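Home Stories Essays Archive Submit

The Trial Period

The Pladano kit came with a 20-day trial and a booklet that used the word "effortless" 5 times before the table of contents. Jitendra Bansal read it standing up, the way he read parking tickets.

"It learns from you," said Samer Sleiman, who had sold it to him. "You hold the gripper, you do the job, it remembers. After 1000 tries it does the job itself."

"And after 2000?"

"That's the Claken plan. Different pricing."

Jitendra had run the packing room at Oltlow for most of his adult life and had never once been asked to teach a thing with no ears. He squeezed the handle. It squeaked. He moved in on the tray slowly, like a man picking up someone else's baby.

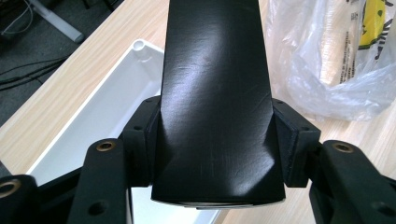 "You're hesitating," Samer said. "It'll learn that too."

"Good. Somebody here should."

By October he had stopped hesitating and started muttering, mostly at the tray. Samer called twice to ask how the customer journey was going. Jitendra told him it was going by bus.

On the last day of the trial he ran the thing on its own. It reached toward the tray, stopped just short - exactly where he always stopped, to scratch his nose - and waited. Then it went on.

He watched it a few more times. Then he called Samer and asked what the Claken plan cost.

Home Stories Next story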